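Ladus hand-held gripper, seven weeks in
Posted October 11, 2022 by Agnes Halvorsen
Filed under: Teaching tools

I have wanted a good hand-held gripper for a long time, so take the cheerful tone of what follows with that in mind. The Ladus is a two-finger gripper on a handle, with a camera mount above the fingers and a trigger underneath. You squeeze, the fingers close, and the camera records what the fingers do. Later the recordings go to the arm, which has the same fingers on its wrist. We bought two of them in the spring and they sat in a drawer until Joar Lindholm finished our cloth bench, which is a long way of saying that nearly all my hours with it have been spent on laundry.

Before this we taught our arm over remote control with a pair of Omus leader arms. I still like those and I'll come back to them. But folding a pillowcase through leader arms is slow work, and you can hear people sigh from the next room. With the Ladus in my hand I got through a first set of 60 short recordings before lunch on the day I opened the box, and that included finding the right screwdriver.

In the hand

It's light! My first worry was my wrist, and my wrist has been fine. The handle is a plain oval with a rubbery sleeve, and it's a bit thick for me. Randi Ljungberg has smaller hands than I do and wraps her thumb over the top instead of around the side, which works but makes her trigger finger tired on long afternoons. I'd love a slimmer sleeve in the box. Jonatan Myklebust printed one for her that's better than the original, so if you have a printer you can sort this out yourself.

The trigger has a long, even pull. I can't say enough good things about it. On the older Fukuda we tried, the fingers were either open or shut, and everything in between was luck. On this one you can close to a light touch, let the cloth slide a little, then squeeze – and all of that goes into the recording as finger width, frame by frame. For fabric that is most of the job.

The fingers move on linkage arms, a pair of pivots to each side, and the finger tips are stepped near the ends. The pins have stayed tight on both of our units. I did put a drop of thread lock on the mount screws after the first week, and I'd do that on day one if I were starting again.

On cloth

I work with mixed piles because that's what the arm will be given: heavy things with thin things, prints on top of plaids, stripes under both. My usual drill is pinch, lift, pause for a beat, move, let go. The pause matters more than I expected. Without it the arm learned to drag things sideways before they had left the pile, and we had to redo an entire afternoon. 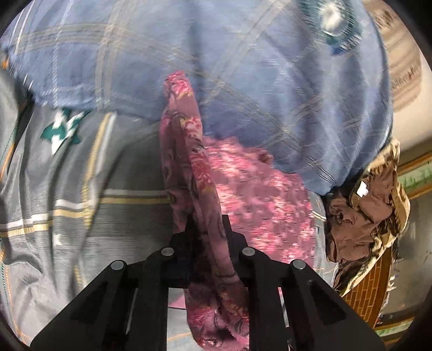
Pink floral in the fingers, with plaid, stripes and a brown garment for company.

Thin printed cotton is where I'm happiest with the tips. They'll take a narrow fold and keep hold of it while you turn your wrist, and the steps seem to help the layers stay together. Thick waistbands are a different story. The fingers open wide enough, but you have to come in square, and if you come in at an angle one tip rides up over the seam and you get half a grip. I've learned to approach those from directly above. Slippery linings are also hard, though they're hard with my own fingers too.

One habit to break early: don't help with your other hand. I did it without noticing, just smoothing a corner here and there, and Joar had to throw out a good part of my second batch. The arm doesn't have a spare hand waiting at the side of the bench. I now keep my left one in my pocket.

Speed

People go too fast with this tool because it feels so natural. I certainly did. When you whip the gripper across the pile the cloth smears in the video, and while a little blur does no harm, a lot of it makes the tracking lose its place. The software marks those stretches in orange and offers to trim them. It's a bit strict by default. I turned the strictness down to 70 on the slider and have been pleased with what it keeps.

After seven weeks we have 276 recordings that passed the checks. The arm picks single pieces out of a pile nicely with them and is getting somewhere with the first fold. The second fold is still mine to do, most days.

Software and charging

Pairing is quick. The handle beeps when a recording starts and beeps twice when it's saved, and I leave the sound on because I can't look at a screen and a shirt together. Files come off over a cable. There's a wireless option too, but it dropped out on us often enough that the cable lives on the bench now.

The battery gets me through a morning with some to spare. I wish it charged from either end of the handle, as the socket is at the bottom and you can't stand the thing up while it's plugged in. Amos Brannigan hangs his from a coat hook.

Compared with leader arms

If your task needs force, or two hands crossing over each other, or you want to be certain the arm can reach every pose you show it, stay with the Omus set. With a hand-held tool it's easy to twist into a position that the arm simply can't get to, and you won't find out until later. We tape a line on the bench to mark the reach and try to keep our elbows honest.

For picking, sorting, and simple folding I would choose the Ladus every time. It's quick to learn and it's fun. Visitors pick it up and start making recordings without being asked, and some of those have been good enough to keep!

What I'd change: slimmer sleeve, better socket, a softer default on the blur check. Spare finger tips would be welcome as well. Hanside sells a set that fits, and I have one on order for November. I'll add a note under this post once I've tried them on the waistbands.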